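Pradoneck Brings Its Shelf Brackets to Urnow

URNOW, April 22, 2018 – I've been bending metal for a living for a good while now, and I still get a little giddy when a new part goes out the door! So I'm very happy to say that the Gallardo bracket from Pradoneck is now on sale at our Urnow shop, with our Zostmont counter to follow in August.

We went through 8 versions before I was happy with it (my kitchen shelves were the test site, sorry to my plates). It's sold in packs of two or three, and the first run is 1235 packs.

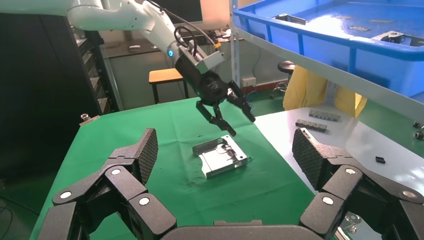

My favorite part of the job is the folding – you start with plain flat sheet and it gets stiff as soon as the sides come up. The bracket on the green cloth has those bent-up edges, plus slots and tabs cut across the top, and it's as shiny as I like them. Stop by the shop and pick one up, they're nice to hold!

Press contact: Nikola Stojanovska, Pradoneck, Urnow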